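Patchwork trees, and how I finally chose a wall

I have been in love with tree prints since I was about 11, when my aunt let me pick the curtains for her spare room and I went straight for the ones with birds and branches all over them. So when we decided in May that the little back room was going to get proper walls at last, there was never going to be any magnolia paint. There were going to be trees!

The room is tiny. Ours is really a glorified cupboard with a window, and for years it has held the ironing board, a sewing machine with a sulky pedal, and every bag of fabric scraps I have ever been unable to throw away. Most people told me to keep it white to make it feel bigger. I did try. I lived with two white walls for a whole winter and I was miserable every time I went in to hem something.

Then Hạnh Bùi, who I know from the Thursday-that-became-any-old-day quilting group, lent me her sample book from a small print shop called Vasska. I sat on the stairs with it until my tea went cold. Some of it was far too grown-up for me (a lot of grey ferns) but towards the back were the patchwork prints, where the leaves look as if they have been cut out of somebody's old dresses. Checks, little flowers, lattices. I think I said "oh" out loud.

I narrowed it down to two. One was called Femona, a trailing thing in blues and greens, very pretty, a bit like a bathroom. The other was Jevance, which was bolder and had berries. I taped both samples up by the window and looked at them at breakfast time, at lunch, and again with the lamp on. Femona vanished in the evening. Jevance looked good all day but the berries started to bother me, and once I had noticed that they were all in pairs I couldn't stop seeing it.

So I went back to the pinks, which is where I should have started. I know pink gets a bad name. People hear it and think of sugared almonds. But a pale pink with dark brown on it is a different creature altogether, warm and a bit old-fashioned, and maroon next to it keeps the whole thing from going sweet. Tan helps too. If you quilt you'll know this already, it's the same trick as putting one really dull brown in with your brights.

The other thing I'd got wrong was scale. I had assumed a small room needed a small pattern, and every small pattern I tried looked like wrapping paper. A big tree, one to a wall, is so much calmer! Your eye has a trunk to rest on and then it can wander off into the branches when it feels like it. Thaddäus Holzer, our neighbour, came in to help me measure up and said he'd expected it to be like standing in a hedge. He has since asked for the number of the print shop.

We measured the longest wall at 132 inches, and I wrote it on the back of my hand and then washed up. We measured again. I'd suggest paper.

I went for panels over paste-the-wall rolls, mostly out of cowardice. You can hold a panel up, swear at it, take it down and have another go. Mine took 15 fixings a wall and a lot of shuffling to the left. Do start with the back wall and get that trunk in the middle, then work outwards, and stand in the doorway before you fix anything for good. The corners are where it all shows.

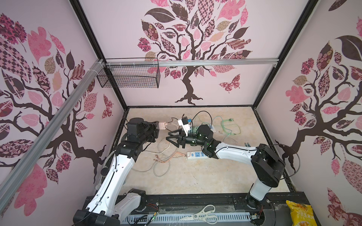
How do you stop a big tree pattern from taking over a small room?

Keep the floor and the furniture quiet, and let the walls do the talking. I've got a plain oatmeal rug, a plain chair and a plain cotton blind, and all the fuss stays on the trees. One background colour all the way round helps as well.

I'm still arguing with myself about cushions. I have a bag of scraps that match the leaves almost exactly, a maroon check in particular that used to be a shirt, and I'd love to make a single butterfly from it and stitch it onto the chair back. Just the one. Hạnh thinks I should do a whole quilt, but she always thinks that, and I've still got her sample book, so I'm not in a position to argue.

Next job is the shelf for the threads. I've bought the Hwang brackets in black and the wood is leaning in the hall, where everyone trips over it.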